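3. Materials and Site

3.1 Sampling of belt surfaces

Slip between a carried item and a belt depends on the state of the belt cover as well as on belt speed and incline. Earlier work on flat belts in light packing duty has mostly used new cover material cut from the roll, washed with solvent, and tested within a day. Meinecke's survey of the Prasesberg packing halls reported that covers in service differ from roll stock in two respects: the top layer is polished by repeated contact with trays and cartons, and it carries a network of shallow scratches with no single preferred direction. Neither condition is reproduced by the usual abrasion wheel.

For the present study, belt covers were grouped by surface state. Group A consisted of unused material. Group B consisted of covers that had been in service on short bench conveyors. Group C consisted of Group A material aged on the Harmont rig for 2000 cycles under a plain steel shoe. All covers were flat, without cleats or side walls, so that the results could be compared without a correction for edge contact.

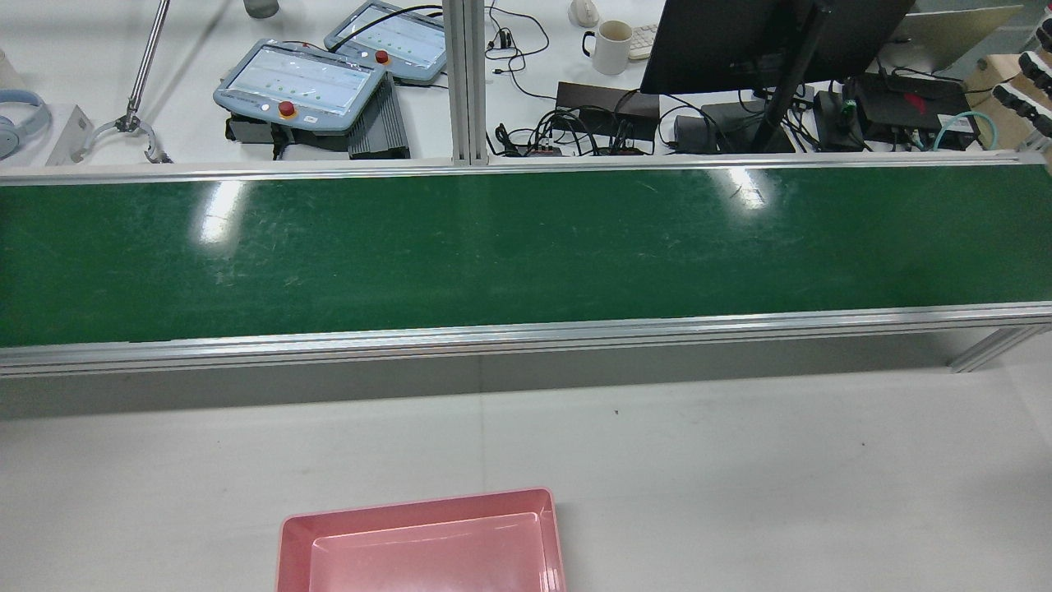

Strips were cut parallel to the running direction and kept flat in closed drawers until testing. No strip was taken within 17 mm of a splice, where the cover is thinner and the local stiffness is higher. Strips with cuts through to the fabric were rejected. Scratches that did not reach the fabric were kept, as they form part of the condition under study.

3.2 Friction measurement

Friction was measured with a towed sled on a horizontal bed. The sled carried a replaceable foot of smooth molded plastic and was loaded to 7 N. Tow force was read at 1000 samples per second through a load cell mounted in line with the cord. The static value was taken as the first peak in the force record, and the kinetic value as the mean of the record after that peak, with the final part of each pull left out to avoid the effect of the stop.

Each strip was tested in the running direction, then turned end for end and tested again. The two readings were averaged unless they differed by more than the repeatability limit of the sled, in which case the strip was remounted and the pair repeated. Feet were changed between groups and wiped with a dry cloth between strips. Solvent was not used at any stage after sampling, because it removes the thin film left by handling and raises the static value on polished covers.

Room temperature and humidity were logged but not controlled. Morikawa has shown that humidity affects the static value of smooth covers more than that of rough ones, and the logged values were therefore included as a covariate in the model of Section 4.

3.3 Optical rating of wear

A second aim was to find out whether the state of a cover can be judged by eye before any strip is cut. Reflected light is a useful guide here. On a polished cover, overhead lamps give compact patches with clear borders, while a rough cover spreads the same light over a wider area. Fine scratches appear paler than the ground color and are easiest to find close to a reflection. The appearance also changes with viewing angle, and a cover that seems matte from one side may seem glossy from another (Figure 2). 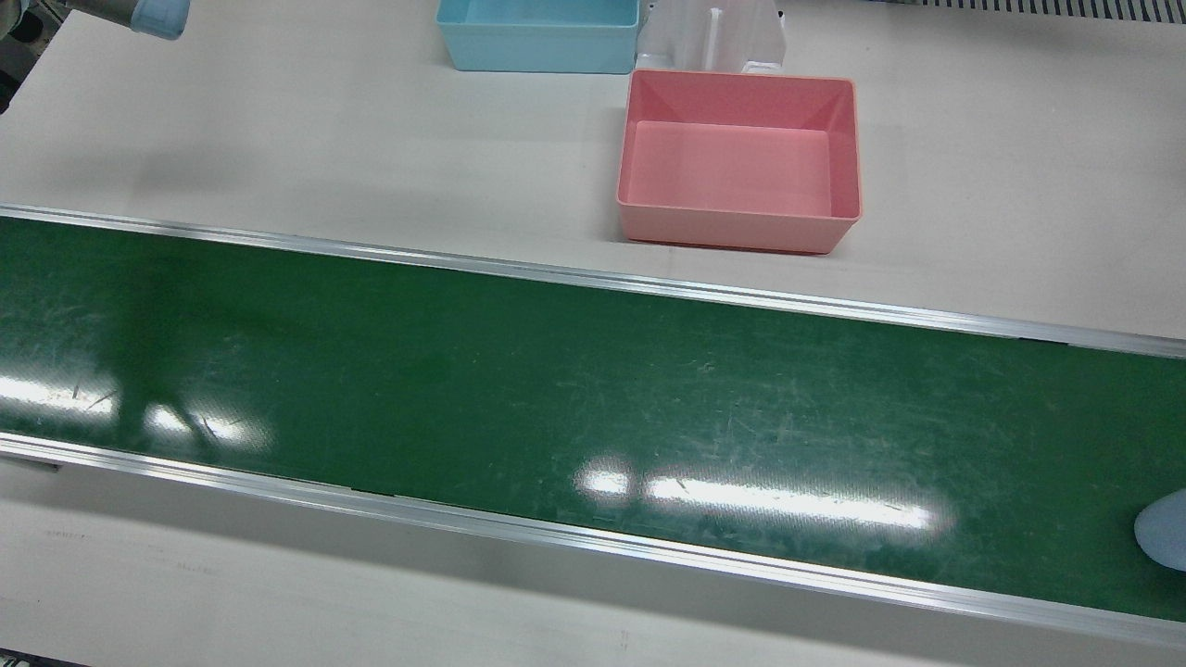

Figure 2. Green belt between aluminum side rails, with reflections of the ceiling lights and fine pale scratches on the cover.

Two raters scored each cover on the seven-step Wirninon scale, in which 1 denotes an even surface without visible marks and 7 denotes a surface on which marks meet over the full width. The raters worked separately and did not have access to the friction data. They were told to view each cover from both long sides and to record the higher of the two scores. Where the scores differed by more than one step, a third rating was obtained and the median was used.

The scale was drawn up for dark covers under diffuse light. Two changes were made for use under ceiling lamps. First, areas inside a reflection were left out of the score, as marks there can be hidden by glare. Second, shadows lying across the belt were treated as unrated area unless the rater could move to a position from which the surface was clearly visible. The unrated share of each cover was noted along with the score.

3.4 Treatment of data

Scores were treated as ordinal throughout. The relation between score and kinetic friction was tested by rank correlation within each group, and the groups were not pooled at this stage. Static values were handled in the same way but are reported separately, as they showed a stronger effect of dwell time under load. The dwell correction proposed by Pfeiffer was applied to the static values only.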